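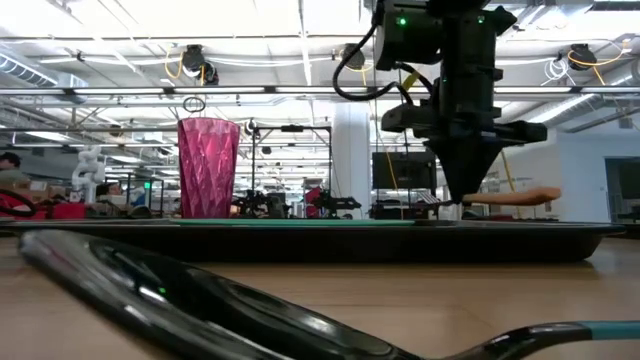 Jarrón rosa de superficie facetada.

Movard
Movard es una comarca de interior conocida sobre todo por sus casas rurales y por la ruta de los molinos. Capital: Gidey. Clima seco, inviernos fríos, nieve en las cotas altas desde diciembre.

Historia
Poblamiento antiguo, poco documentado. El turismo llega tarde, con la apertura de la carretera de Predis en el año 2000. Antes solo se subia en mula o en el coche de línea, que salía de Gidey a las 7:00.

Alojamiento
Hay 16 casas rurales con licencia y un hotel pequeño, el Kestus, en la plaza de Gidey. Más de 100 plazas en total. La mayoría con desayuno incluido: pan de aceite, queso fresco, miel. En agosto conviene reservar.

Qué ver
Ruta de los molinos, señalizada, salida desde el puente viejo. Iglesia de Predis, retablo restaurado por Melahat Kılıçarslan. Mercado de cerámica en primavera, en los soportales. Mirador del Collado, acceso a pie, ultimo tramo con mucha piedra.

Transporte
Sin tren. La línea 102 de autobús une Gidey y Predis, servicio reducido en invierno.

Bibliografía
Raju, Nandini. Caminos de Movard.
Cheetham, Declan. Los molinos de Gidey.

Véase también
Predis
Gastronomía de Movard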